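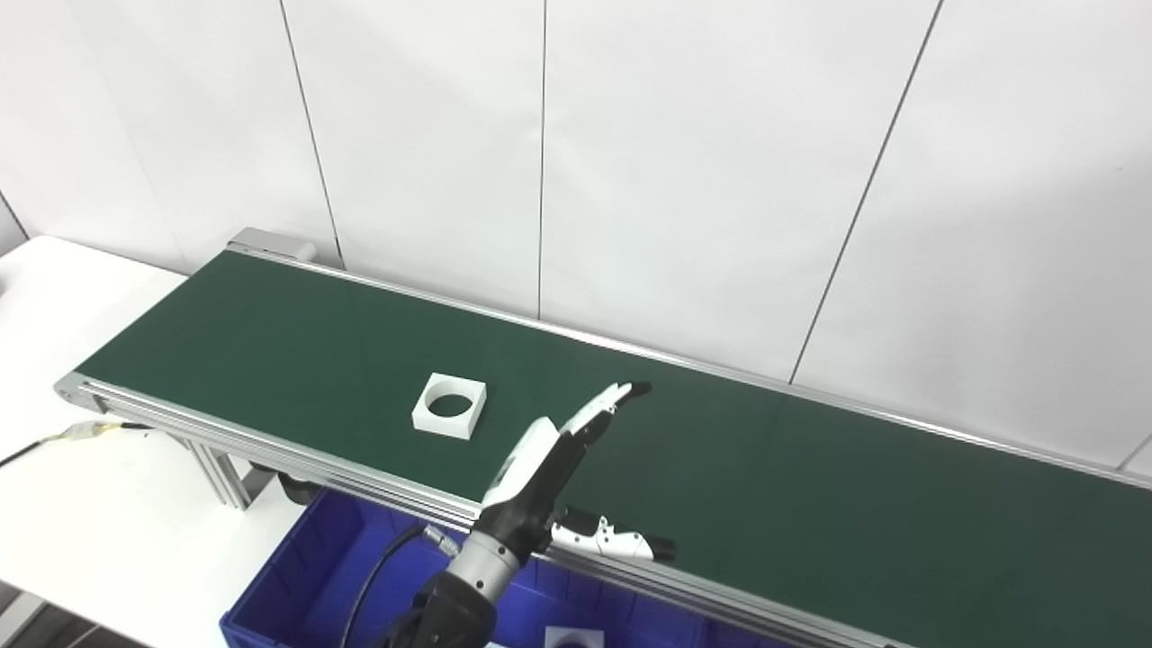
컨베이어 위의 흰색 블록과 로봇 손. 앞쪽에 파란색 플라스틱 통이 놓여 있다.

공유 48 댓글 5

로봇 키트의 값은 팔이 정하지 않는다

2022년 5월 6일

소규모 공장에 로봇을 들이라는 권유는 늘 팔 이야기로 시작한다. 몇 킬로그램을 드는지, 얼마나 멀리 뻗는지, 반복 정밀도가 얼마인지가 첫 장에 나온다. 로크스테드(Rorkstead)가 파는 빈디츠(Vinditz) 키트의 소개서도 그렇다. 벨트 컨베이어 한 대, 로봇 팔 한 대, 손가락형 핸드, 제어기와 교육용 블록을 묶은 구성이고, 벨트 위의 물건을 집어 통에 담는 작업을 바로 시작할 수 있다고 적혀 있다. 나는 이 키트를 석 달 동안 부품 선별 공정에 붙여 썼다. 결론부터 적으면 살 만한 물건이지만 지금의 판매 방식에는 찬성하지 않는다.

먼저 괜찮은 점. 컨베이어가 좋다. 알루미늄 프로파일로 짠 틀이라 홈에 너트를 넣고 센서든 가이드든 원하는 자리에 달 수 있다. 전용 브래킷을 주문하고 두 주를 기다릴 일이 없다. 우리는 기존 작업대 높이에 맞추느라 다리를 잘라 다시 조립했는데 오전 안에 끝났다. 벨트 색이 짙은 녹색인 것도 쓸모가 있다. 밝은 부품을 올리면 카메라가 윤곽을 잘 잡는다. 반대로 검은 고무 부품은 인식률이 뚝 떨어져서 조명을 하나 더 달아야 했다. 소개서에는 없는 내용이다.

교육용 블록은 가운데에 큰 원형 구멍이 뚫린 흰색 사각 블록이다. 처음에는 장난감 같다고 생각했는데 연습 재료로 잘 골랐다. 바깥 면을 잡을 수도 있고 구멍 안쪽으로 손가락을 넣어 벽을 잡을 수도 있어서, 같은 물건으로 집는 방법을 여러 가지 가르칠 수 있다. 손가락이 벨트에 닿기 직전까지 내려가야 하는 높이라 접근 높이 설정도 여기서 배우게 된다. 신입 두 명이 이 블록으로 배웠고 설명서보다 블록 쪽에서 얻은 것이 많다고 했다.

문제는 블록 다음이다. 블록을 통에 담는 동작은 첫날에 된다. 우리 부품을 통에 담는 데에는 한 달이 걸렸다. 우리 부품은 한쪽이 무겁고 표면에 기름기가 남아 있다. 손가락 끝이 미끄러졌고, 잡는 위치를 조금 옮기면 이번에는 들어 올릴 때 기울었다. 고객 지원에 문의하면 파지 위치를 다시 학습시키라는 답이 왔다. 맞는 말이다. 그런데 학습을 다시 시키려면 사람이 팔을 잡고 시연을 반복해야 하고, 그 시간은 전부 우리 쪽 인건비다.

장부를 보면 석 달 동안 시연과 재설정에 들어간 시간이 946시간이다. 두 사람이 거의 매달려 있었다는 뜻이다. 소개서의 도입 비용 표에는 이 항목이 아예 없다. 장비값, 운송비, 설치비, 연간 유지비까지만 있고 합계가 나온다. 나는 이 표를 보고 상사에게 결재를 올렸고, 나중에 같은 표를 들고 다시 설명하러 들어가야 했다.

로크스테드의 기술 영업을 맡고 있는 캐럴라인 키뉴아에게 이 점을 물었다. 키뉴아는 공정마다 차이가 커서 시연 시간을 숫자로 적기 어렵다고 답했다. 적게 쓰면 거짓이 되고 많이 쓰면 계약이 안 된다는 말도 했다. 솔직한 답이라고 생각한다. 다만 차이가 크다면 범위라도 적을 수 있다. 식품 포장에서는 얼마, 기름 묻은 금속 부품에서는 얼마 하는 식으로 이전 고객의 기록을 정리하면 된다. 그 정도 기록은 판매자에게 있을 것이고, 사는 쪽에는 없다.

경쟁사인 임우드(Imwood)는 다른 방식으로 판다. 장비는 비슷한 급이고 핸드는 더 단순한 집게다. 대신 고객 부품을 미리 받아 시험한 뒤 보고서를 주고, 그 보고서를 바탕으로 견적을 낸다. 시험 비용은 따로 받는다. 나는 이 비용이 아까워서 임우드를 후보에서 뺐다. 지금 다시 고른다면 시험부터 맡기겠다. 안 되는 부품을 먼저 알려 주는 보고서에는 돈을 낼 만하다.

손가락형 핸드에 대해서도 할 말이 있다. 전시장에서는 이 핸드가 가장 눈에 띈다. 관절이 여러 개이고 움직임이 사람 손과 비슷해서 구경하던 사람들이 휴대전화를 꺼낸다. 공장에서는 관절이 많으면 점검할 곳도 많다. 우리는 매주 관절마다 이물질을 닦고 배선이 쓸린 데가 없는지 본다. 손목 쪽으로 내려오는 케이블은 팔이 돌 때 당겨지기 쉬워 여유를 두고 다시 묶었다. 한 종류의 네모난 부품만 집는 공정이라면 단순 집게가 낫다. 품목이 자주 바뀌는 공정이라면 손가락형 핸드가 제 몫을 한다. 우리는 그 중간이었고, 그래서 판단이 오래 걸렸다.

생산기술 컨설턴트 음와나하와 은둥우는 내 의견에 절반만 동의한다. 그는 마사웨(Massawe)라는 소형 가전 조립 업체에 같은 키트를 넣는 일을 도왔다. 마사웨는 품목이 한 달에 여러 번 바뀌는 곳이고, 은둥우에 따르면 집게를 썼을 때는 품목이 바뀔 때마다 손끝 부품을 새로 깎아야 했다고 한다. 핸드를 바꾼 뒤로는 그 일이 없어졌다. 시연 시간이 길다는 내 불만에는 이렇게 말했다. "집게를 쓰던 때에도 그 시간은 있었습니다. 가공실 장부에 적혀 있어서 자동화 비용으로 안 보였을 뿐입니다."

일리가 있다. 우리도 예전에는 지그를 깎느라 쓴 시간을 로봇 비용에 넣지 않았다. 하지만 마사웨에는 가공실이 있고 시연을 전담할 사람도 있다. 직원이 몇 명 안 되는 공장은 시연하는 사람이 곧 출하하는 사람이다. 그 사람이 로봇 앞에 서 있으면 출하가 밀린다. 소개서가 노리는 고객이 바로 그런 공장이라는 점이 마음에 걸린다.

지금 우리 공정은 한 번 교대에 3,000개를 처리한다. 사람이 할 때와 비슷한 수량이고, 그 사람은 검사 쪽으로 옮겼다. 검사 불량 유출이 줄었으니 회사로서는 이득이다. 속도만 놓고 샀다면 실망했을 것이다. 넘어진 부품이 오면 팔이 멈추고 사람을 부르는데, 이 호출이 잦은 날에는 옆 작업자가 자기 일을 못 한다. 벨트 입구에 가이드를 달아 자세를 맞추고 나서 호출이 줄었다. 가이드는 알루미늄 판을 접어 직접 만들었다. 로봇에 들인 돈에 비하면 재료비는 없는 것이나 마찬가지였다.

그래서 키트를 검토하는 사람에게는 순서를 바꾸라고 권하고 싶다. 팔의 사양은 나중에 봐도 된다. 이 가격대의 팔은 대부분의 가벼운 작업을 감당한다. 먼저 자기 부품 한 상자를 들고 가서 판매자 앞에서 집어 보게 해야 한다. 깨끗한 견본 말고 생산 라인에서 바로 나온 상태 그대로 가져가는 편이 좋다. 담는 통도 실제로 쓰는 것을 가져가면 좋다. 통 벽이 높으면 팔의 접근 각도가 달라지고, 우리는 이것 때문에 통을 한 번 바꿨다.

그다음에는 시연 시간을 누가 부담하는지 계약서에 적어야 한다. 로크스테드는 요청하면 현장 지원 일수를 넣어 준다. 요청하지 않으면 넣지 않는다. 우리는 요청하지 않았다. 두 번째 키트를 협의하면서 이 조항을 넣었고, 장비 가격은 조금 올랐지만 나는 그쪽이 싸다고 본다.

판매자에게 바라는 것도 적어 둔다. 블록을 집는 영상은 이제 충분하다. 기름 묻은 부품을 놓치는 영상과, 그것을 며칠 만에 해결했는지를 함께 보여 주면 좋겠다. 그런 자료를 내놓는 회사가 있다면 팔 사양이 조금 떨어져도 나는 그 회사와 먼저 이야기할 것이다. 두 번째 키트는 8월에 들어온다. 이번에는 포장 공정이고, 부품 상자는 이미 로크스테드에 보냈다.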